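Vullbridge Sky Board > Observing > Meteors and Fireballs

Thread: Lyrids from Drivoldale, worth the drive or no?

dewcap_dan
Moving this out of the general chat since it was getting buried. April, so Lyrids again. Moon is a thin crescent and gone early, best setup for this shower in a while. I'm thinking the gravel turnout above Drivoldale reservoir. Dark to the east, little hump of town glow south. Leaving around 11 pm, staying till it gets light or I give up. Anybody been up there lately? Is the gate still open at night?

halfmoonhattie
Gate was open in March. Road is bad past the second cattle guard though. Take it slow, my muffler did not enjoy it.

Go for the Lyrids if you like being outside. If you want a show save the gas for August. I've done this shower six or seven times and my best hour was 14. Fourteen! In four layers of clothes.

dewcap_dan
14 is fine by me. I got 3 last year from the back yard and one of those might of been a plane.

Obinna Ekwueme
Fourteen is about what you should expect from a good site. The published rate is for a perfect sky with the radiant straight overhead. You won't have either at 11 pm. Vega is still low in the northeast then, so the radiant is too. After 2 am it gets a lot better. If you have to choose, sleep first and drive up later.

ridge_runner
Disagree on sleeping first. Early evening is when you get the long grazing ones. Radiant low = few meteors but the ones you get go halfway across the sky. Saw one two years back, went from the treeline clear past Leo. Worth more to me than ten short ones at 3 am.

Obinna Ekwueme
You saw one. I've had plenty of evenings with zero. Earthgrazers are lovely but I wouldn't tell a new person to plan a night on them.

ridge_runner
didn't say plan a night on them. said don't sleep through them

halfmoonhattie
Here we go, same argument as last year.

tuckahoe
New here. Do I need anything? I have a small telescope, 80mm, my brother left it when he moved. Bring it?

dewcap_dan
No scope for meteors. You want the whole sky, just eyes. Lawn chair that leans back, sleeping bag, a hat. Red flashlight. Bring the scope anyway if you get bored, M13 is well up by midnight and somebody can show you how to find it.

halfmoonhattie
More clothes than you think. Then more. It's a reservoir, the damp comes up off the water about 1 am and goes right through you. Thermos. Something to eat that doesn't crinkle, ridge_runner brought chips one year and I still hear it.

ridge_runner
they were good chips

glasspusher
Question for the people doing video. I've got an allsky cam on the garage, been running Trurkus for detection since January. Getting buried in false hits. Last night's folder had 903 clips and I went thru maybe half before quitting. Bugs, planes, one long series of a branch. How are you all setting the threshold? Also does anyone trust its magnitude numbers, mine says everything is minus 2.

Obinna Ekwueme
903 in one night is the sensitivity, not the sky. Default is way too low for a camera near streetlights. Raise it till you're at a few dozen, then check against a night you also watched by eye. And mask the tree. The mask tool is under Station, not under Detection, took me a week to find.

I don't trust the magnitudes. Calibrate against a couple of known stars or ignore that column.

glasspusher
Masked the tree. Will try the sensitivity tonight. Thx

ridge_runner
or just look up

glasspusher
I do look up. I also have to work at 7.

dewcap_dan
Can we keep the camera stuff in one place pls, not that I mind. Anyway more on Drivoldale. Drove up this afternoon to check. Gate open, road like Hattie says. Turnout fits five or six cars if people park nose in. There's a new light on the pump house, white, nasty, but it's around the corner behind the rock and you don't get it if you sit on the east side. Horizon good from north around to southeast. The trees have grown in on the west but who cares for this one.

Plan as it stands:
11 pm meet at the turnout, lights off or parking lights only after the last bend
counts on the hour, written down, everybody does their own
quit when the sky starts going gray
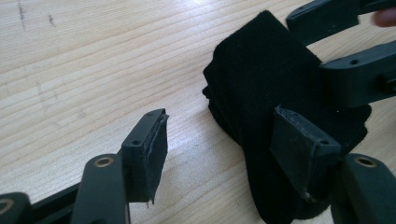
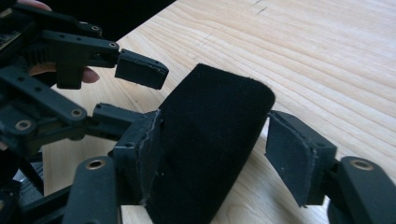

So, counting. Last time we had four people calling out and one person writing and the number was useless, half of them got counted twice. This time separate sheets. Time, Lyrid or not, rough brightness. If you trace it back and it doesn't come from over by Vega it's a sporadic, mark S.

Obinna Ekwueme
Separate sheets, yes, thank you. Please also write down the faintest star you can see, once an hour. Without that nobody can use the count for anything. And write down breaks. If you spend ten minutes in the car warming up, that's ten minutes out of the hour.

halfmoonhattie
Do we really need the paperwork? I come up there to look at the sky. Every year a little more homework. Last time I spent half the night trying to read my own writing under a red light and missed the best one, heard everyone yell and looked up at nothing.

dewcap_dan
Use a voice recorder. Or your phone face down in a pocket. Just say "Lyrid, two" and the time.

halfmoonhattie
Phone battery lasts an hour in the cold. But ok. Maybe.

Obinna Ekwueme
It's optional Hattie. A few good sheets are worth more than a lot of bad ones, so if you don't feel like it, don't.

halfmoonhattie
That I can do. I'll be the one in the chair, yelling.

tuckahoe
How do I know if it came from Vega? They're so fast

Obinna Ekwueme
Hold up a piece of string along the path right after you see it and follow it backward. Strictly the radiant is a bit off toward Hercules, southwest of Vega, but if your line passes close by there and the meteor was quick, call it a Lyrid. You'll get some wrong, everyone does. Also look at length. Close to the radiant they're short, farther away they're longer. A long streak that starts right next to Vega is suspicious.

tuckahoe
ok string. got it

old_molefe_st
Used to live on Molefe street when there were no houses past the school, watched these from the roof. Around 1980 you could see the Milky Way from there. Not now. Anyway in 1982 the Lyrids did an outburst, short one, and I slept thru it. So my advice is go every year because you don't know.

ridge_runner
THIS. thats what I keep saying

Obinna Ekwueme
The outburst was real, about 90 an hour at the top of it and over pretty quick. North America had the good seats too. But nothing special is predicted this year that I've seen.

old_molefe_st
Nothing special was predicted then either.

glasspusher
Update, sensitivity way up... I mean down. Whatever direction is fewer. 41 clips last night, two real meteors, rest planes and a moth. So much better. Now I see Trurkus has a max clips setting too and mine was at 3000, which explains why the disk filled up in February.

dewcap_dan
3000 lol

ridge_runner
Is anyone worried about the cloud? Forecast I'm looking at has high stuff coming in after midnight.

dewcap_dan
Mine says clear till 4. Which one are you using?

ridge_runner
The airport one

halfmoonhattie
Airport is the other side of the ridge, always worse over there. I'd go by the satellite loop around supper time and not before.

Obinna Ekwueme
Agree with Hattie. Thin cirrus isn't a dealbreaker either, you lose the faint ones. I'd still go up. Will post at 8 pm after looking at the loop.

tuckahoe
What's the elevation up there, my ears are bad

dewcap_dan
some 3000 feet, bit under. You come up it slow, should be ok. Gum.

tuckahoe
Good. Any room in a car from the Vullbridge side? Mine won't like that road

halfmoonhattie
I've got one seat if you don't mind a dog blanket. Leaving from the library lot at 10:15. Message me.

tuckahoe
messaged!

ridge_runner
going up at 9 for the grazers. see the rest of you sleepyheads later

Obinna Ekwueme
Write down what you see before 11, with times. If you get more than two I'll buy the chips.

dewcap_dan
Noted and saved. Obinna's 8 pm post goes in this thread, not in chat, so people can find it.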